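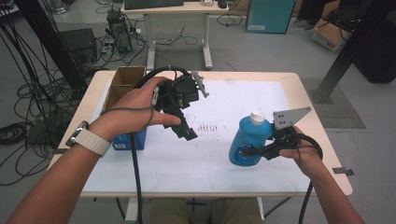
Unit 5: Teaching by Hand with Paired Grippers

5 min read
Search this site Search Go

Notes by Aníbal Ticona, revised November 7, 2018

In this unit you hold the grippers yourself and do the task the way you want the robot to do it. The task is packing: pick an item off the table, carry it to the open box, let go. One pass is one demonstration. Each pair records 77 of them.

Before you start, sit square to the table and check that both cables hang free. Close the jaws slowly on the item. A bottle should be held by its body, well below the cap.
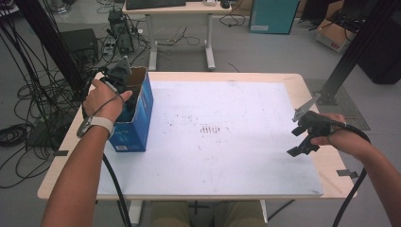
Lower the gripper into the box before you open it. Dropping from above teaches the robot to drop from above. Keep the other hand still if it has no job, and don't swap hands halfway through a pass.

If you fumble, finish the pass and mark it "R" on your sheet. Recoveries are useful, up to 93 for the whole class. Upload to the Vavesine folder before you leave.

Reading for next time: the Zirkbridge handout, sections 2 and 3.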